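Why Does Soccer Have an Offside Rule?

Soccer has 17 main laws, and the one people argue over most is offside. It stops players from standing next to the other team's goal all game, waiting for a long pass.

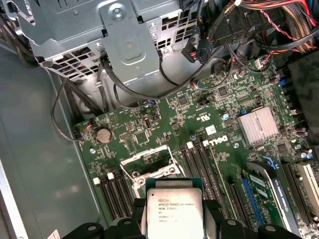

Olesia Savchuk

What the rule says

A player is in an offside position when three things are true at the moment a teammate plays the ball. The player is in the other team's half. The player is closer to the goal line than the ball is. And the player is also closer to the goal line than the second-to-last defender. The goalkeeper usually counts as one of those 2 defenders.

Only the parts of the body that can score a goal are checked, so arms and hands do not matter.

When is it a foul?

Just standing in an offside position is allowed. The referee blows the whistle only if the player gets involved, for example by playing the ball or by blocking the goalkeeper's view. The other team then gets an indirect free kick.

You cannot be offside if you get the ball straight from a throw-in, a goal kick or a corner kick.

Who decides?

Assistant referees run along the sidelines with flags. They try to stay level with the second-to-last defender. In some big leagues, video officials check close calls on a screen.

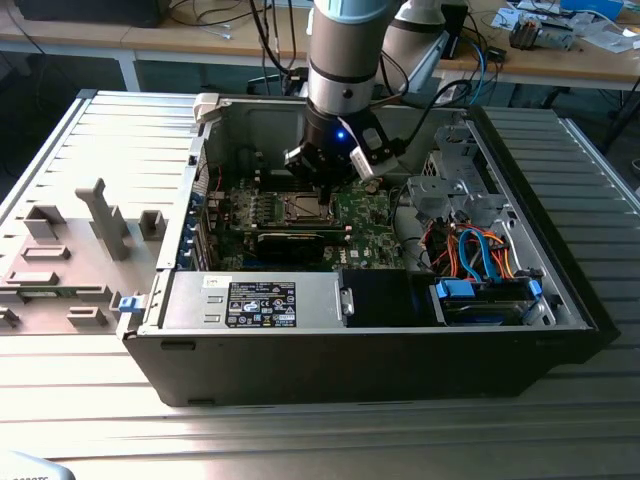
An open desktop computer

Try it yourself

Glenys Gittins coaches the under-10s at Gidau and teaches offside with cones. Put one cone down for the goalkeeper and one for a defender. Ask a friend to kick the ball forward while you run past the defender's cone. Shout "Now!" when the ball is kicked. Were you past the cone already? Then you were offside. Swap places and have another go.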